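Rechercher sur le site… OK

Tour de sécurité du coin cuisine — liste de contrôle commentée
Atelier partagé Flurnel, rez-de-chaussée
Dernière mise à jour : dimanche 16 juin 2019

Visite faite par Sota Ueda, avec la grille Darer remaniée en février. Premier vrai passage depuis que le coin cuisine a changé de mur, et quel plaisir de voir combien il a progressé ! Les points sont notés C (conforme), S (à surveiller) ou R (à reprendre). Les remarques sont les miennes, écrites sur place puis un peu remises au propre le soir.

1. PLAN DE TRAVAIL ET TABLES

1.1 Stabilité des tables — C
Aucun jeu quand on appuie sur les angles. Les patins posés cet hiver font merveille, bravo à l'équipe !

1.2 État de la surface en bois — C
Bois clair, facile à essuyer, pas d'écharde sous la main. Passer une éponge bien essorée, jamais trempée.

1.3 Dégagement devant les appareils — S
Il faut pouvoir ouvrir la porte du micro-ondes en grand sans rien pousser. Les petits objets posés à côté finissent toujours par se retrouver dans la trajectoire, alors prenons l'habitude de les ranger avant de chauffer quoi que ce soit.

2. MICRO-ONDES

2.1 Ouverture et fermeture de la porte — C
La porte s'ouvre largement et se referme sans forcer. Essai répété 5 fois, déclic net à chaque fois. Très bon point !

2.2 Joint et cadre intérieur — C
Cadre blanc contrôlé sur tout le tour, à la lampe et au doigt. Aucune déformation. Merci à la personne qui l'a nettoyé avant la visite, c'était impeccable.

2.3 Bouton de réglage — C
Tourne bien, revient à zéro, sonne en fin de course.

2.4 Grilles d'aération — S
Rien d'obstrué aujourd'hui. Garder un espace libre sur le côté et ne jamais y appuyer une boîte ou un torchon. J'ajoute un coup de pinceau sec au ménage mensuel.

2.5 Vaisselle admise — C
Les petites assiettes carrées blanches passent sans problème, le fabricant l'indique au dos. Pas de métal, pas de barquette aluminium, et on perce les jaunes d'œuf avant de les réchauffer (j'insiste, ça explose vraiment).

3. GRILLE-PAIN

3.1 Position par rapport au fond en tissu — R
Le seul R de la visite ! Le grille-pain est rangé vers l'arrière de la table, et le fond noir tombe juste derrière. Pour le rangement, passe encore. Pour griller du pain, non : on l'avance d'au moins 20 cm et on reste à côté jusqu'à l'éjection. Je propose de coller un repère sur la table, tout le monde saura où le poser.

3.2 Levier et éjection — C
Le levier descend et remonte librement. Les 2 fentes chauffent de façon égale, essai fait avec du pain de mie. Délicieux, d'ailleurs.

3.3 Tiroir à miettes — S
Une bonne cuillerée de miettes retirée. À vider chaque vendredi, appareil débranché et refroidi.

3.4 Cordon — C
Gaine intacte, fiche bien maintenue.

4. PANIER MÉTALLIQUE ET BAGUETTES EN BOIS

4.1 Stabilité du panier — C
Il tient bien debout, même chargé.

4.2 Emplacement — S
Il se trouve juste à côté du grille-pain, et tout ce qui dépasse est en bois. Joli comme tout, mais à décaler dès que l'appareil fonctionne. Une place de l'autre côté du micro-ondes serait parfaite.

5. FOND NOIR ET LETTRES DÉCORATIVES

5.1 Fixation haute — S
Le tissu est bien accroché au centre. Je préférerais malgré tout 2 attaches de plus, une vers chaque coin, pour que les plis n'avancent pas sur la table quand on ouvre la fenêtre.

5.2 Tenue des lettres — C
J'ai tiré doucement sur chacune, aucune n'a bougé. Et quelles couleurs ! Le blanc et le jaune ressortent merveilleusement sur le noir, le coin a tout de suite meilleure mine. Seule consigne, pas de lettre au-dessous du niveau du grille-pain.

5.3 Comportement au feu du tissu — S
L'étiquette mentionne un traitement, mais pas de date. J'ai écrit à Rorari pour obtenir la fiche. En attendant, le point 3.1 s'applique strictement.

6. ÉLECTRICITÉ ET SECOURS

6.1 Prises — C
Un appareil chauffant par prise murale, pas de multiprise. Respecté partout.

6.2 Couverture antifeu Imhof — C
Accrochée près de la porte, languettes visibles, accessible d'une seule main.

6.3 Extincteur — C
Plomb en place, contrôle annuel à jour.

À FAIRE AVANT LE PROCHAIN PASSAGE

— Coller le repère du grille-pain
— Ajouter les attaches du fond noir
— Déplacer le panier métallique
— Relancer Rorari pour la fiche du tissu

Pour toute question sur un point, laissez un mot dans le classeur, je passe le relever le mardi. Et continuez comme ça, c'est un vrai bonheur de contrôler un coin aussi bien tenu !

Sota Ueda

5 commentaires · 2 partages 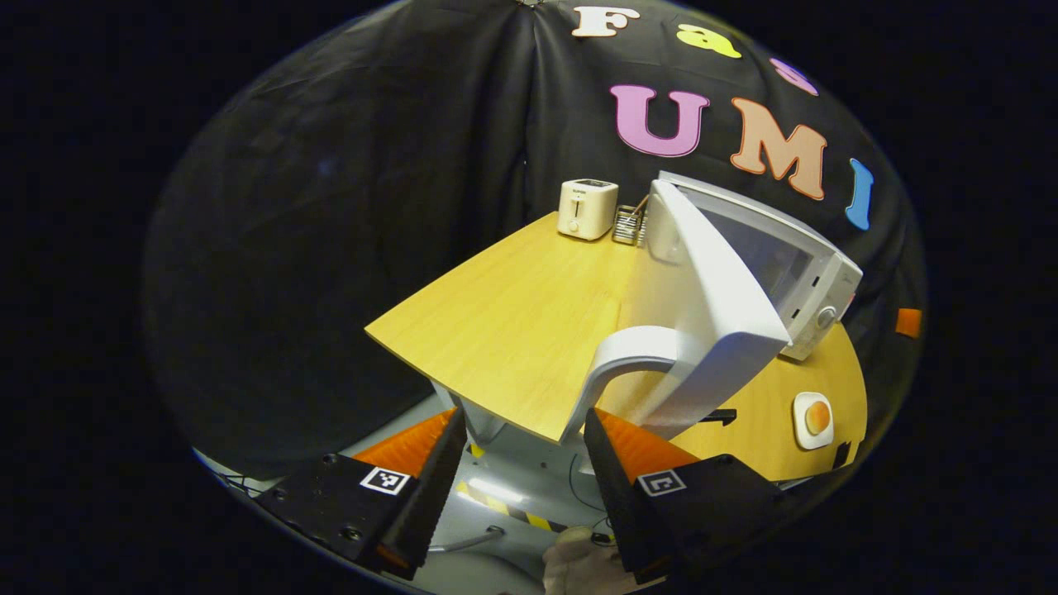
Coin cuisine : grille-pain, panier métallique et micro-ondes porte ouverte (points 1 à 5).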